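Where Does the Lid Go? Sorting Habits in a Shared Student Kitchen

Project report, Introduction to Field Methods
Cecilia Darko, Teodoro Barrera, Dinesh Biswas
Supervisor: Aleksandra Zalewska

1. Background

Frimpong House has one kitchen per floor and four bins per kitchen. The bins are labeled, the labels have drawings on them, and the drawings were redone in January after complaints that the old yogurt cup looked like a hat. In spite of all this, the hall's waste contractor, Gornedo, kept sending back notes saying that our plastics were mixed with things that had never been plastic.

Our question was modest. We wanted to know which items people put in the wrong bin, and whether they were confused about the rules or simply didn't care. We went in expecting the second answer, having lived there ourselves.

2. What we did

We sorted the contents of the second-floor kitchen bins by hand, in the laundry room, with gloves and a borrowed scale. Every item found in the wrong bin was logged by type. We ended up with 400 logged items, of which 237 were plastic of one sort or another. The rest were mainly paper towels, tea bags and one complete lasagna, which we logged as a single item after a long argument.

We also put a questionnaire in every mailbox on the floor and got 61 back. One was filled in entirely by drawing smiley faces, and we have counted it, as the faces were all in the correct boxes.

3. Results from the bins

Food residue turned out to be less of a problem than the posters suggest. Most of the misplaced plastic was clean enough. The trouble was with things made of more than one part. A salad tub by itself went to the right place nearly every time. A salad tub with a film cover, a cardboard sleeve and a fork inside it went wherever the person happened to be standing.

Clear plastic did worse than colored plastic. Dinesh's explanation is that clear plastic gets mistaken for glass from a distance, and that people in a hurry sort from a distance. We did find clear cups in the glass bin, stacked with some care, which suggests that whoever put them there believed they were doing the right thing. 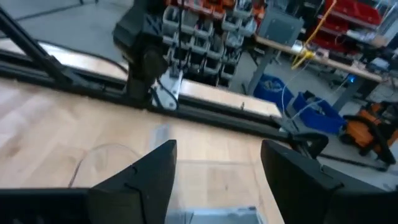
Small pieces were the other weak spot. Caps, rings, tabs and little trays with no obvious parent ended up in general waste, whatever they were made of. Under the hall rules a loose cap should go in with the plastics. Under the city rules it should be screwed back onto its bottle. The two sets of rules hang side by side on the same wall, and we could not find anyone who had read both.

4. Results from the questionnaire

We asked people to sort a list of ten household items on paper. Scores were decent. The same people who could correctly sort a margarine tub at a desk were, on the evidence of the bins, unable to do it in a kitchen with the toaster smoking. We had planned a whole section on lack of knowledge and have had to shorten it to this paragraph.

In the comment box, the most common complaint was the lids on the bins themselves. The plastics bin has a foot pedal that sticks. The general waste bin has no lid at all. One reply read, in full, "I go where it is open." We think this is the best sentence in our data and we wish we had written it.

Mawuli Lamptey, who lives at the far end of the hall, wrote two pages about the microwave. We have passed them on.

5. A small trial

For the last part of the project we fixed the pedal. This took Teodoro one evening and a can of oil. We changed nothing else, put up no sign, and did a second sort afterwards. Less plastic turned up in general waste than before, but the second sort was smaller and fell close to exams, when half the floor was living on toast. We would not want to build a policy on it. We would oil the pedals on the other floors, though.

6. Problems with the study

People knew us. Once word got out that three students were going through the bins, some of our neighbors began carrying their trash down to the street, and we may have measured the habits of those who embarrass less easily. We also disagreed among ourselves about what a coffee cup is. It is paper, lined with something, with a plastic lid. We logged it as paper in the first sort and as mixed in the second, and noticed this while writing up the report. The tables in the appendix use the second version throughout.

The scale stopped working partway through, so weights are given for the first sort only.

7. Recommendations

Fix the pedals. Take down one of the two rule sheets; we have a slight preference for keeping the city's, as the bottle caps would then stop wandering. Move the glass bin away from the plastics bin, or give it the kind of round opening that a stack of cups will not fit through. The drawings can stay as they are.

The gloves and the scale have been returned to Aleksandra's office. The scale needs a battery.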